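Opinion > Work & Space > Storage
Leave the top shelf alone
By Vibeke Ketilsson
August 26, 2020
2 min read

Every storage plan I have ever been handed starts with the shelves. How deep, how many, what color. Nobody draws the floor. And the floor is where the stuff goes.

I've been in and out of stockrooms for 16 years, small ones mostly, carpet underfoot, one good shelving unit and a pile next to it. The unit looks great. Trays in a row on top. Then a bin on the floor with the cartons in it, and another carton that didn't fit the bin, flat, and a bit of plastic wrap off something.

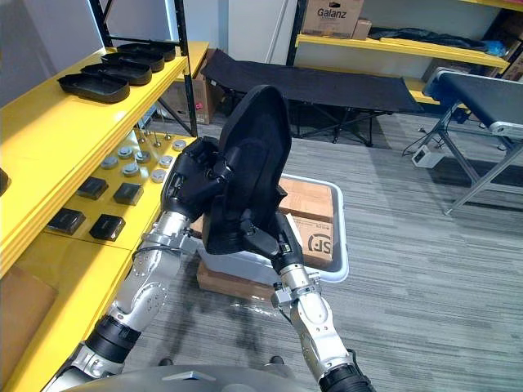

So my opinion, for what its worth: a bin on the floor is a decision put off. Fine for an afternoon. Give it until February and it's furniture, people walk around it, somebody puts a second one beside it. Bulky things are the worst for this. A seat with a tall back doesn't stack, doesn't fold, won't go on any shelf you'd want to reach. It needs a place of its own, drawn on the plan, before the trays get theirs.

Trays I like. Open ones, all the same shape, lined up along the top where you can tip one toward you and see what's in it. No lids! A lid is how you end up buying the same part again. I paid 199 for a set of lidded boxes from Faltaven once and gave them away inside a year. My rule now is open trays up top, small boxes down below, and gaps left on purpose — the gap is the bit everyone wants to fill and shouldn't.
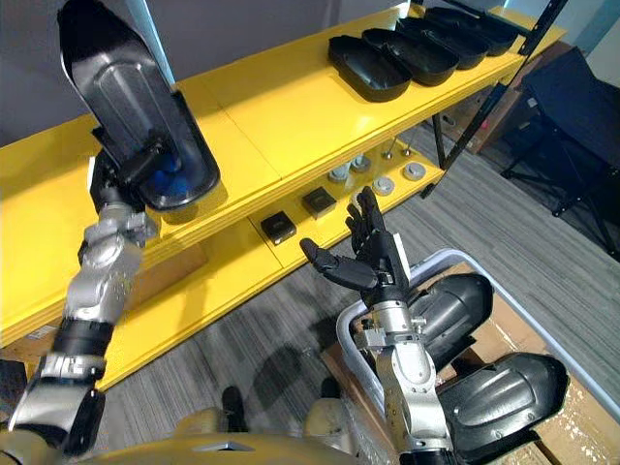 Hanneke Segers disagrees, and wrote to tell me so: gaps are rent you pay for air, she says, and open trays just collect dust and other people's screws. Label the lids properly and you'd never need to look inside.

Fair on the dust. But labels go stale faster than dust settles. I have peeled off too many that said one thing over a box full of another. Small labels down in the corner especially, you have to crouch to read them, so you dont.

Which brings me to cartons on the lower shelf. I'm for them, in moderation. Stand them upright, hand hole facing out, so they can be pulled without digging. One or two, not seven. And keep the carpet in front clear, all of it, far enough out to crouch and turn around.
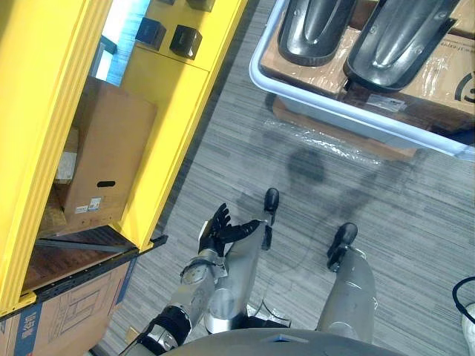 Lower bay, carton upright, hand hole to the front.

Hanneke will say I'm wasting half the unit. Maybe a third. I'd still take that over another bin on the floor, and over one more evening shifting things just to get at things.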